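Notebook, simulation cell, Usuga bench
June, started 9:40

Spent the morning turning our scene rules into something a new person could follow without asking me. The old list lives in four places and two of them disagree. Volkan Güneş wants one page, pinned in the Cliline repo next to the task configs, before the Grernthorpe people start sending us their own scenes.

State of things: 2,599 episodes in the current Cakon set, 27 tabletop layouts. I went through 200 episodes by hand last week and marked anything I couldn't judge from the logged views alone. Most of the marks were about labeling. A few were about layouts where the task text could mean two objects.

Worked from one of the cluttered marble layouts today, wrist view and side view both open on the second monitor.

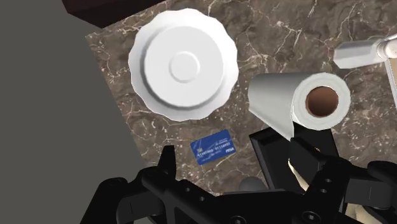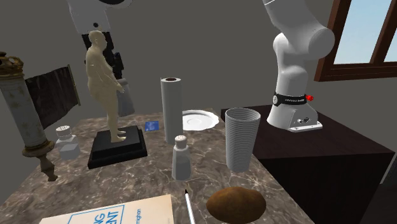 Rule 1, naming. Every object gets one name, and the task text uses that name and nothing else. If two objects share a name, the text has to say which one, in terms that hold in every view. The side view has two shakers in it, so "pick up the shaker" fails the rule as written. "Left" and "right" are no good either unless we say whose left. Volkan suggested measuring from the robot base and I agree, so the page now says: directions are given from the base, looking out over the table. "Nearer" and "farther" also mean from the base.

Rule 2, resting pose. Record how each object is lying at reset, in the metadata and not in the task text. The plate in the wrist view appears to be upside down, and the current metadata has no field for that. An annotator shouldn't have to guess it from the rim. Adding a field called rest_side with three values: up, down, other. Volkan thinks "other" will get abused. Probably, but I don't want people picking a wrong value to get past the checker.

Rule 3, text on objects. Don't use printed text to identify anything. I could not read the number on the blue card with any confidence in the wrist view, and from the side it's only a small blue thing with light marks. Call it the blue card and leave it there.

Rule 4, occlusion. If the target is more than half hidden in the first step of every view, the layout goes back for a reshuffle. Half is judged by the segmentation mask, so no arguing over it.

Rule 5, versions. A layout that has been used for even one scored run is frozen. Changes get a new layout number. This one was already agreed, I'm only writing it down again - it was in the copy that went missing.

11:15. Ran the checker with rules 1 and 4 turned on. It stopped at step 900 of the first long episode with a null mask. My bug: it was reading the mask after the reset call. Moved the read up and it goes through.

Still open:
- does rule 1 apply to the old task texts or only new ones? I say all of them, Volkan says new only
- base direction needs a small drawing on the page
- ask Grernthorpe what names they use before we lock ours

Draft is in the Cliline repo under rules_draft. Comments in the margin please, don't edit the text directly.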